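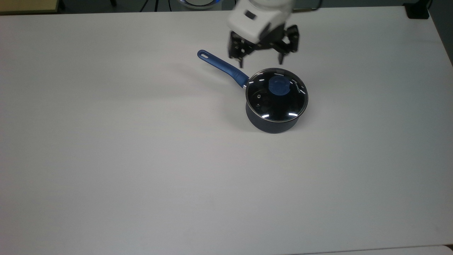

Is the Telten kitchenware fair worth the trip if you only want to buy a few things for home? It is, if you go in the afternoon, when the trade buyers have left and the stallholders have time to talk.

I went in August with Soledad Gallardo, who was after a new set of bowls. The fair fills two halls by the river. The first is all tableware, and we spent longer there than we meant to. Ostside had a long stand of stoneware in grey and cream, sold as seconds, with small faults in the glaze. Soledad bought seven bowls because that was what was left in the size she wanted.
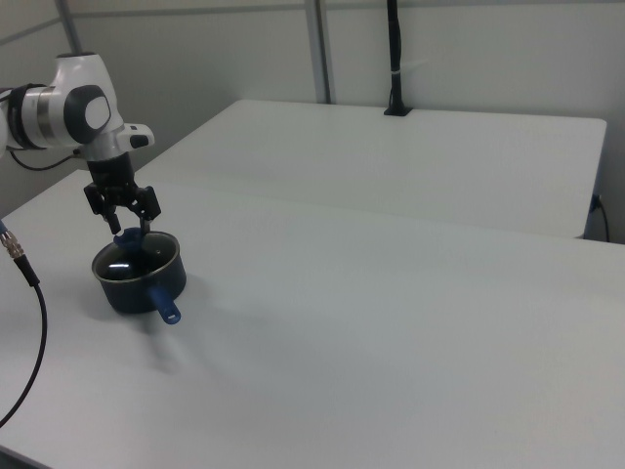 The second hall is louder and more crowded. It has the knives, the baking tins and the cookers, and the demonstrations run one after another until closing. We watched a man from Ibarra sharpen a bread knife on a stone, which I had always been told you shouldn't try. He sold over 980 stones last year, by his own account, and he was slow and clear with people who had never held one.

Lunch was poor. There is one café between the halls, the queue was long at one o'clock, and the soup had run out. Take sandwiches – there are benches outside by the water.
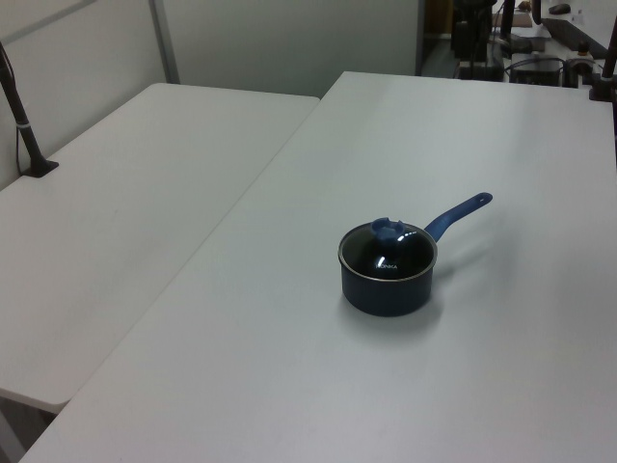
Small pans were what I had come for, and Cayetano Vallejo on the Flinov stand was patient with my questions. He told me to look at the handle first and to pick the pan up with one hand before asking the price. I also wanted a glass lid with a steel rim, like the one on the little KONKA saucepan, and a hole at the end of the handle for hanging it up. I came home with a milk pan that has the hole but no lid.

Parking is free after two, and the last bus back to the station leaves at six.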